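Edthorpe hand grinder, four months in

I bought the Edthorpe to replace an electric grinder that had started to smell of burning. It takes 66 turns of the crank to get through enough beans for one double shot.

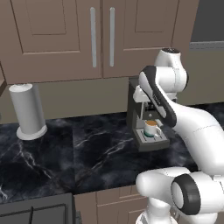
The adjustment ring clicks firmly and stays where you set it. Going from espresso to French press and back again cost me one wasted shot. The hopper lid is the weak point. It pops off if you bump it, and Orneston, who sell the spare, charge too much for it.

With a medium roast from Mosquera the grind was even and the cup tasted cleaner than before.

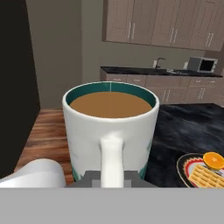 Brush the burrs out every Sunday or so. Dark, oily beans clog them sooner. Four stars.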